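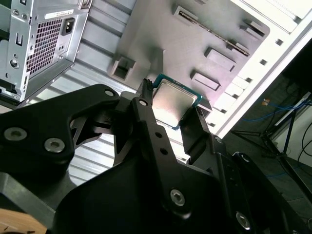 I have stopped being impressed by the number of examples in a robot training set, and I think people who buy, fund or write about these systems should stop too. The number is always the first thing on the slide. Last August I sat through a pitch in which the number went up twice during the same meeting, and the room nodded both times. What I wanted to know was what happened inside each of those examples, and for that you have to look at the footage, which few people in the room had done. Take a processor held at a tilt between two black fingers, with the metal lid throwing back a bright patch of light and an open computer case behind it. If you mean to teach a machine to handle that part, the tilt matters and so does the glare. "One episode, chip handling, success" tells you about neither.

The pitch was for a collection called Prenum, put together by a contractor named Dendidby. It had 489 episodes of small electronics handling, mostly pick up, carry, place. I was there as the outside skeptic, a job I seem to get because I used to run quality on an assembly line and I ask dull questions. The buyer was a refurbishing firm, Grinard, that takes in old office computers and sends them out again. They had been told that 489 would be enough to get a useful first model. Enough for what, I asked, and got a very nice answer about scaling.

I want to be fair to the people who do this work. Recording a good demonstration is hard. The operator has to move slowly enough for the arm to follow and quickly enough that the machine doesn't learn to dither. Parts are slippery and fixtures shift. After a few hours of it your shoulders hurt and you start doing every pick the same way, the way that works, and that is where my trouble with the count begins.

A person who has done something fifty times gets good at it. On an assembly line that is the whole idea. In a training set it's a problem, for the simple reason that the machine is going to meet situations the tired expert has quietly arranged never to meet. The operator turns the tray a little before starting. She puts the part down with the easy edge facing her. She waits for the cloud to pass. None of this is cheating and most of it isn't even conscious. It just means that episode 300 is very likely a copy of episode 40 with a different file name.

Tamunoemi Aliyu, who reviewed part of Prenum for Grinard, did the thing I'd been asking for and sorted the episodes by how the part was lying at the start. She worked from the first second of each recording and didn't look at the labels. She found 332 of them began with the part in very nearly the same place at very nearly the same angle. Her note on it was two lines long. I have seen consultants take forty pages to say less.

Now, the standard reply is that repetition does some good. It does. You want the system to see the ordinary case often enough to be solid on it, and there are small differences in every run that a person wouldn't notice and a network might. I accept all that. I don't accept being charged for repetition as if it were variety, and I don't accept a total that makes no distinction between the two. If a bakery told me it had 489 products and most of them were the same roll, I'd go to another bakery.

The second reply is that models are getting better at squeezing more out of less, so the quality of any one set matters less each year. I've been hearing this for a while. It may be true. It's also an odd thing to say while selling a set.

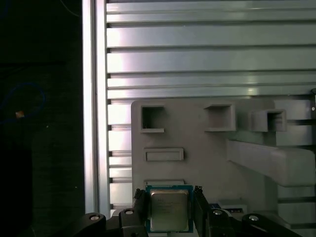
Processor held upright in front of the grey fixture plate.

Look at how much is going on in a grasp like that before anything has been placed anywhere. The fingers have the chip by two opposite edges, with the broad metal face left clear. The tips come up slightly past its top edge. Was that height chosen, or was it simply where the fingers ended up? If the part is to be pushed down into something, the spot where it's held decides how much room is left below, and a few millimeters will settle whether the move can be finished at all. A learner that sees only one grip height will treat it as a law of nature. One that sees six, some of them poor, at least has a chance to find out that height is a thing that can be changed.

Behind the chip there's a plate with square pockets in it, and behind that a wall of shiny slats. I have no complaint about either. A bench is a bench. But a wrist view is mostly background, and the learner doesn't know which bits of it are the job and which happen to be in the room. I once watched a system made by Adomaitis, a small outfit that has since moved into packaging, perform beautifully until its stand was rolled to the other side of the shop. It had learned the window. The team was embarrassed and the fix took them the rest of the month, and the fix was to go back and record the same work in front of other things. They could have done it the first time. It would have made the headline number smaller, because moving a stand eats up half a morning, and half a morning is a lot of episodes.

So you can see which way the incentive runs. Pay per episode and you get episodes. You get them fast, in one spot, under one set of lights, from the one operator who never drops anything. I would do exactly the same if you paid me that way.

Failures are the other thing that goes missing. In the Prenum material, 38 episodes were marked as failed, and they had been put in a separate folder that didn't ship. I asked to see them and was asked why. They were the best part of the set! In one, the chip turned in the fingers on the way over, and the operator stopped, backed up, set it down and took it again from a better side. It's an ugly recording. It's long, there's a pause in the middle where you can almost hear her thinking, and it teaches more about handling that part than twenty clean ones. A machine that has only ever watched things go right has nothing to go on in the first bad second, and in a shop like Grinard's, with mixed cases of every age and brand coming off the truck, the first bad second comes early in the shift.

The contractor's view was that failures confuse the model. Some do. A recording where the operator sneezed and knocked the whole rig is worth nothing. But slips and second tries can be labeled as such, and the learning people I trust would much prefer to have them and decide for themselves. Throwing them out before the customer sees them is tidying up, and it also makes the success rate on the slide look lovely.

I was asked, a bit sharply, what I would do instead. I'd buy 200 and be very rude about which 200. I would want the start positions written down ahead of time, including awkward ones, and drawn from a hat if need be. At least three operators, one of them new. Lights changed, blinds up and blinds down, the glare off a metal lid left in on purpose some of the time. The whole setup moved at least once. Every slip kept and tagged. And I'd hold back a portion recorded in the customer's own building, with the customer's own beat-up parts, that the contractor never gets to train on. Price it by the hour and pay for the hours spent moving furniture.

Would 200 like that beat 489 of the other kind? I don't know. I haven't run it, and I'm wary of anyone who claims to know before running it, on my side of the argument included. There may be jobs so regular that the cheap set wins, and if your parts always arrive in the same tray at the same angle then by all means save your money. You might also ask whether you need a learning system at all, given that plain programmed arms have been doing that sort of work for decades and are rather good at it.

Grinard went ahead with the purchase, by the way. They got the folder of failures added at no charge, and I'm told the first tests were "encouraging," a word I have learned to follow up by email. I asked what the start positions were in the tests. I've had a reply saying that my question has been passed along.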